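Player falls out of the ranking list after injury break (Wastaris 2)

8 February 2024
By the results desk, Guo Tennis League

Print | E-mail

Status: solved, one question open
Product: Wastaris 2, ranking module
Reported by: results desk, Guo Tennis League

Description of the problem

We use Wastaris 2 for the ranking of our women's and men's singles. The programme takes the results from the tournaments and makes a new list after each one. Until October we had no complaint. After the import of the winter tournament at Fevus, one player of our women's list disappeared from the public page. She was number 35 before. In the internal list I found her again at number 112, and the public page shows only the first 100 places, so for the visitors she did not exist any more.

This player had a shoulder injury and was away for a long part of the season. By our rules she has a protected ranking. It means that her points are frozen while she is away, and she should come back with the same points she had on the day of the injury. She played her first match at Fevus and lost it. A loss in the first round gives no points, but it should also not take any away.

Expected: she stays close to her old place.
Result: she is at 112.

First checks

I looked first at the file from Fevus. It was complete and all names were written correctly. The licence number of the player was the same as in her profile, so it was not a double entry, which we had once before with a player who had married and changed her name.

Then I made the calculation again with the button "Rebuild list". The list came out the same. I also emptied the memory of the browser and opened the page on a telephone, with the same result. I asked the support of Urilel, who make the programme, and the first answer was to log out and log in again. I did it. There was no change.
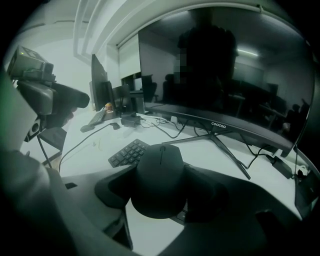 After this I exported the women's list from before the Fevus import and the list from after it, and put them side by side. All other players had the change which I expected. Only in her line the column "Best results" was almost empty. The old results were still in her profile when I opened it, but the calculation did not take them any more. So the data was not lost, and this was a relief, because I would not like to type one full season again from the paper sheets.

Answer from Urilel support (shortened)

"Thank you for the lists. A protected ranking in Wastaris has a start date and an end date. When the end date is empty, the programme closes the protection with the first match that the player enters. From this moment all results older than one year are removed. Please put an end date in the profile and rebuild."

Reply from the results desk

I understand the explanation, but I think the behaviour is wrong for a league like ours. In our rules the protection does not finish with the first match. It finishes when the player has completed her agreed return period, and we write this in a letter to her club. If the programme must close the protection by itself, it should at least give a warning at the import. I had a green line with "Import successful" and nothing else.

Second attempt

I opened the profile of the player and put the end date of her return period. The field accepted it, I saved, and after the rebuild she was still at 112. When I opened the profile again, the end date was empty. I repeated it several times, slowly, and each time the date was there until I pressed "Save" and then it was gone.
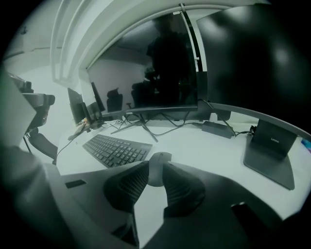

A date which disappears on saving can have more than one cause, so I tried to take away the simple ones before I wrote to support again. I typed the date by hand, then I chose it from the small calendar, then I copied it from another profile. I also thought of my own equipment. The keyboard on the desk is a wireless one, the black one next to the mouse, and a wireless keyboard can send a key two times or not at all. For this reason I did the complete entry again with the mouse only, through the calendar and the "Save" button. The field was empty again, and I could tell support that the typing was not guilty.

Second answer from Urilel support (shortened)

"We could repeat the error. The end date is not saved if the reason for the protection is 'Injury' and no medical note is marked as received. The programme should show a message, but the message is missing in your language version. Please mark the note as received, save, and only then enter the end date."

Solution

The order is important. It works for us like this:

1. Open the profile of the player and go to "Protected ranking".
2. Mark "Medical note received". Press "Save".
3. Enter the end date. Press "Save" again.
4. Close the profile, open it again and look if the date is still there.
5. Go to the list and press "Rebuild list".

After this the player was back on the public page. She is not exactly at 35, as other players have won points at Fevus and passed her, and this is correct. I compared her points with the frozen points in the letter to her club and they are the same.

I have checked the other profiles with a protected ranking, also on the men's side. All of them had the end date empty, and I corrected them before the next import. The player and her club have received a short explanation from us. They were friendly about it, although the draw for the next tournament had already been prepared with the wrong list – we have asked for a new seeding.

Still open

Urilel wrote that the missing message will come with the next update, without a date. I have also asked for the warning at the import, and to this I have no answer yet. Until then I leave the ticket open and make an export of both lists before every import.

Print | E-mail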